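FOR IMMEDIATE RELEASE

2021-08-16

**Penia releases Pliment 8, two-arm planning software for laundry and other soft stuff**

Penia today made Pliment 8 available to all current license holders. It's the planning and perception package for two-arm robots that handle cloth — sorting, hanging, folding. New grasp planner, new cloth tracker, a rewritten replay tool. Details below, contacts at the end.

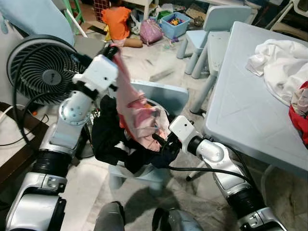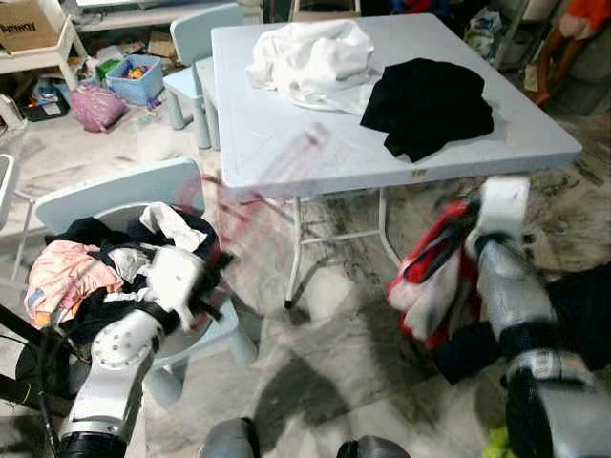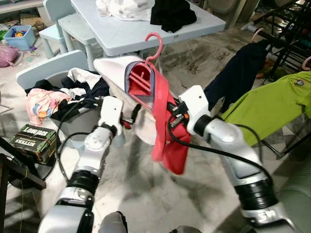
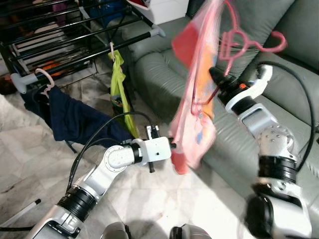 *Two-arm garment handling in a home setting. Photos: Penia.*

**What's new**

Cloth is hard for planners. A cup keeps its shape when you pick it up, a shirt doesn't, and by the time the arm has moved the model of the shirt is out of date. Earlier versions of Pliment planned one arm, then the other, then checked for collisions. Slow, and lots of aborted moves. Version 8 plans both arms together and replans while they move.

- **Joint grasp planner.** Picks two grasp points as a pair. Hems, corners and shoulder seams are scored first. If one grasp slips the other arm holds and the planner looks for a new point.
- **Cloth tracker.** Keeps separate labels for garments that are tangled or lying on top of eachother. Works from the head camera alone, wrist cameras optional.
- **Hanger routines.** Hanger in one gripper, fabric in the other. Users asked for this more than anything else on the list.
- **Clutter map.** Furniture, baskets, racks, toys on the floor — all treated as keep-out space for the elbows as well as the grippers. Updates as things get moved.
- **Replay.** Step through a run with the camera view, the plan and the joint data side by side. Export to a single file, send it to support.

"The elbow thing was the big one," said Polyxeni Stamatopoulos, head of planning at Penia. "We had the hands right for a long time. Then you put the arms between a drying rack and a sofa and it's the elbow that hits. Now the whole arm gets checked, cables included, with a margin the user can set."

Internal testing ran for 13 weeks in furnished rooms, using 40 garments of mixed size and fabric. Thin synthetics are still the weakest area and the tracker can lose a dark garment against another dark garment in low light. Both are listed under known issues in the release notes. A fix for the second is planned for December.

"I'd like people to read the known issues before they install," said Yakubu Nwosu, who leads perception. "Black on black, turn a lamp on. It helps a lot."

**Tooling**

The command-line tools have been merged into one program. Old scripts will run with a warning until the next major version. Configuration files from Pliment 7 convert automaticaly; hand-edited joint limits should be checked after converting. The simulator link now supports Kemetti scenes, so a room built in Kemetti can be loaded straight into the clutter map with no export step.

Opoku, the first integration partner, has been running a preview build on its own two-arm systems since spring and has moved its hanging and sorting demos over to version 8.

"Replay saved us days," said Enikő Gál, software lead at Opoku. "Before, we had a log and a video and a lot of guessing. The setup wizard still needs work and we've told them so."

**Availability**

Pliment 8 is a free update for anyone with an active license. New seats can be ordered through the Penia sales desk. Academic pricing unchanged. Runs on Linux only; a GPU is required for the cloth tracker but not for the planner or Replay.

An online walkthrough with Markos Zacharopoulos is open to the first 19 teams that sign up. Bring a replay file if you have one — he will go through real runs.

**About Penia**

Penia writes control and perception software for robots that work with both arms in ordinary rooms. Products include Pliment and the Kemetti scene editor.

**Press contact**

Stamatia Drakos, Penia press office
Interviews, review licenses and high-resolution photos on request.

\###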